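4. Setting Up the Scoreboard for a League Game

The Clekus console runs a full basketball game from one keypad. It will not referee, though by the third quarter you may wish it did.

1. Switch on the console and wait for the Lilora logo. Pressing keys during startup does nothing except make you feel busy.

2. Choose NEW GAME, then set the period length to 12 minutes.

3. Enter both rosters. Names longer than the display are chopped, so Poul Hallgrímsson will play as HALLGRÍ. He has been told.
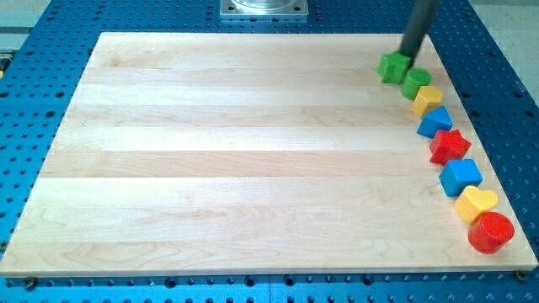

4. Pair the shot clocks. Hold SYNC until both units beep. If only one beeps, check that the other is on channel 152 – it usually isn't.

5. Test the horn.

CAUTION: The horn is loud. Warn anyone standing under the basket first.

6. Set the foul limit and press SAVE. The console stores 612 games before it starts overwriting the oldest, including the ones you won.

Note: Error 7 means the possession arrow has lost its mind. Hold ARROW and RESET together, then ask the table official which way it was pointing.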